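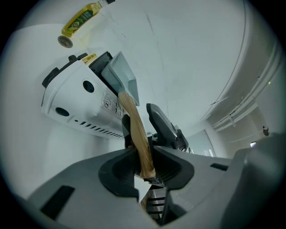

I have been lighting the stove with the Yagi kindling splitter since November, and I still look forward to it every morning. It's a cast iron ring on four short legs with a fixed blade standing up in the middle, and you put your bit of log on top of the blade and knock it down with a mallet. Before that I did all my kindling with a hatchet, the ordinary sort with a light wooden handle where you can see the grain running up towards the head, and I was never any good at it. I could hit the log, just not where I wanted to! The Yagi puts the blade underneath, so your fingers are well out of the way, and every piece splits where you set it.

It came in a plain box with four screws and a sheet of instructions I didn't need. I fixed mine to an old stump outside the back door, which took 20 minutes including finding the right drill bit. You can use it loose on the floor, and it stands up well enough, but it does creep about a bit when you get going. Screw it down if you can.

Softwood is a joy. Dry pine and larch fall apart with one tap, and I can fill the basket before the kettle has boiled. Ash is nearly as good if the grain is straight. Knotty bits are another matter (I had one lump of apple stuck on the blade for the best part of a morning) and you do need to turn those round and try from the other end, or just give up and burn them whole later on.

My one real grumble is the mallet. The Ikard one sold alongside it is too light, and the face started to chip after a few weeks. I've gone over to a Purka lump hammer and I wouldn't go back. Do wear glasses, as small bits fly off now and then.

I paid 90 pounds, which made me wince at the time. The Humano splitter is 50 and my sister has one, so I've had a good go on it. It works! The ring is narrower, though, so anything wider than a tin of beans has to be halved first, and the paint had gone rusty round the bottom by the spring. For a fire at weekends I'd happily have the Humano. If you light a stove every day, the extra width is well worth having.

The blade on mine has had one rub with a stone all winter and it's still splitting cleanly. I keep an old bucket over it when it rains.

Reviewed 20 Apr 2019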